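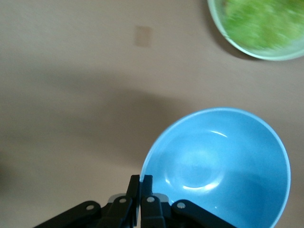
The gripper beside the blue bowl, with the greens at upper right.

Zarnon's two-person lab in Britby spends most of its week moving food from one bowl to another. The lead operator, who asked us to leave names out, steers the arm by hand while the software records the camera view and the joint positions.

"One recording is one example," the operator said. "For the salad task we wanted 308 before we trained anything. We kept 100 of the first batch and threw the rest out."

Most of the rejects were slow ones. "If I stop to think, the arm stops too, and the model learns to stop. So you plan the move first, then you go."

The wrist view matters more than the operator expected. The gripper is black and the table is pale, so the fingers are easy to pick out. Shadows are harder. "We used to tape over the window. Now we let the light change - the model has to cope with that anyway."

Bowls get shifted between recordings, sometimes by a hand's width, sometimes to the far side of the table. The operator also swaps colors when a set starts to look too much alike.

The files go to Chauke, a labeling shop that marks the start and end of each grasp. The next goal is 1,000 recordings, due in December.

"After that we do soup," the operator said. "I'm not looking forward to soup."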